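# Trustamstead training centre sets out plans for gripper tools

The Halby training centre in Trustamstead is to buy a second batch of hand-held gripper tools next year, after its trustees agreed to move money set aside for a new robot arm.

The centre, which runs evening and daytime courses in automation for adults, will put the arm back by at least a year. Manager Esperanza Strickland told a planning meeting in November that the existing arm was booked for most of the week, but that much of the early work on a task could be recorded by hand.

"People can learn a lot about how a job should be done before they go anywhere near the arm," she said. "We have a queue for the arm and we had a queue for the grippers as well. The grippers are the cheaper queue to fix."

Under the plan, spare finger pads will be bought in packs from Sorensen at £30 a pack, and cases at £194 each. Both prices were held for 90 days from the date of the quote. A figure for the grippers themselves has yet to be agreed, and the centre is also waiting to hear from a second supplier, Fandada.
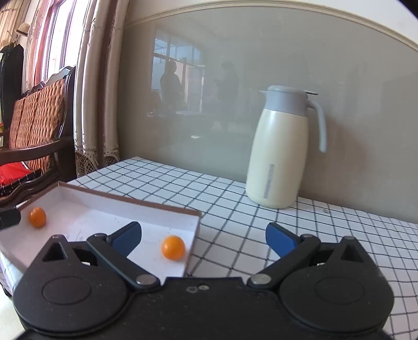

*A hand-held gripper with blue finger pads, open over a table where two orange balls lie in a shallow white tray.*

Ezekiel Tillman, who looks after equipment at the centre, asked for pads to be given their own line in the budget. At present they come out of the general repairs fund, along with cables, screws and batteries – and that fund was overspent by £187 last year.

He also wants delivery times written into the order. The last set of spares was late, and one course had to share tools between groups until the parts came.

Storage is still to be settled. The cupboard now in use will not take the new cases, and the choice is between clearing a shelf in the office and buying a lockable cabinet. Mrs Strickland said she would rather have the cabinet, but would wait for the final gripper price before asking for it.

The order is expected to go in before the spring courses open for booking. Course fees will stay the same.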